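Betside Suture Practice Group
Minutes, 5/7/23

1. Previous minutes accepted with no changes.

2. Materials. Stock stands at 37 packs of black suture. Wornier pads to be reordered in May -- 12 only.

3. Technique. Interrupted stitches remain the standard for short incisions. Tail length was discussed; no fixed figure agreed. Thread to be kept straight up to the point of entry.

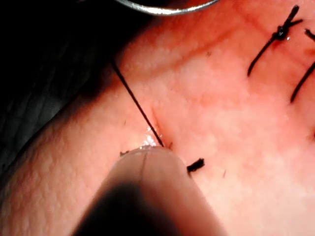

4. Knots to be checked before tails are trimmed. Clindow log sheets due at next meeting.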